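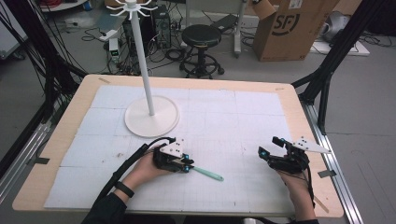 Skestance, the household goods supplier, has revised the way it assesses kitchen storage before items are added to its catalogue. The head of product assessment spoke to the Merov trade bulletin on Apr 21, 2025 about mug trees, utensils and the modest amount of worktop that most customers have to spare.

The department receives samples throughout the year, with the largest intake in July. Last year 338 items were examined, of which 17 were mug stands. "People assume a mug stand is a simple matter," the head of product assessment said. "It has a base, a pole and some hooks. The difficulty is that it stands on a worktop where other work is going on, and it has to stay out of the way of that work."

For this reason stands are no longer assessed alone. Each is placed on a table marked out in a grid, and ordinary kitchen tools are used and set down beside it. Spatulas are preferred for the purpose. "A spatula is long for its weight and people put it down without looking," the head said. "If the base is too wide, the handle ends up resting on it. If the base is too narrow, the stand will not hold six full-sized mugs on one side."

The printed grid allows staff to record where each object was placed and to repeat the arrangement with the next sample. The department previously relied on pencil marks, a practice the head described as "adequate, but slow — and the marks had to be cleaned off every evening".

Asked about colour, the head was cautious. White remains the most requested finish for stands, and pale green has become common among utensils, particularly in the Pliltico range. "We do not advise on taste. We do ask whether a white base can be wiped clean without effort, and whether the rim collects water from the mugs."

The results are passed to the buying office at Kun, where the final selection is made. Customers returned 13 stands last year, most of them with bent hooks. A revised test for hooks is in preparation, and suppliers will receive the written procedure before samples are next called in.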